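Speaker notes: "The big table problem"
Fontana community room, 21 March 2026, 20 minutes plus questions

Wait for people to get coffee. They will be slow. Start anyway.

Hi everybody, thanks for coming out. I'm going to talk about tables, and I mean the big one, the one in your studio or your dining room or wherever it is you do your stuff. I've had mine for years and for most of that time I couldn't have told you what color it was (white, by the way!).

Ask for hands: who ate dinner at their work table this week? Put my own hand up.

So, how it goes at my place. I sit down with a mug and a book. I get up, and the mug stays. Then I bring in some dried flowers because I want to do something with them, and those need a board under them because they shed like a cat. Then a bag comes in from the store and gets parked behind the flowers, and by then there's no point clearing anything, so the mail goes down too. You know this story, you live in it.

Pause here, let them laugh or groan.

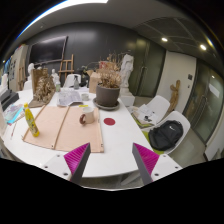
The thing I want you to notice in your own house is that hardly any of it is trash. I used to do these huge angry cleanups with a garbage bag in one hand, and I'd end up with a nearly empty bag and a table that was full again by September. A spray bottle is useful. A book you're halfway through is useful. A potted dried plant, okay, we can argue, but I love the way the stems go off in every direction and I'm keeping it.

What I do now is ask each thing where it sleeps. The mug sleeps in the kitchen. The book sleeps on the shelf by the chair. Anything that can't answer goes in a cardboard box, and the box gets one evening a week of my attention. I tried the Vonow app for this, with the reminders, and I turned the reminders off after two days. A box is harder to ignore.

Skip this next bit if we started late.

Papers! I went through a whole stack of booklets last year and kept 649 pages out of 2,056, and yes, I counted, because I wanted a number to show off with tonight. Most of the keepers were instructions for things I still own. The rest was old class flyers from Andance, which were pretty, so a few of those went up on the wall.

One last thing, about pretty stuff. You can leave some out. A statue by the table, a plant in the middle, fine, good, they make you want to sit there. I just give them their own spot and work around them. If I have to move a thing every time I open a book, it goes to another room.

Questions. Somebody will ask about kids' art. Say: flat box, under the bed, go through it together once a year.

Remind them the mugs go back on the cart by the door.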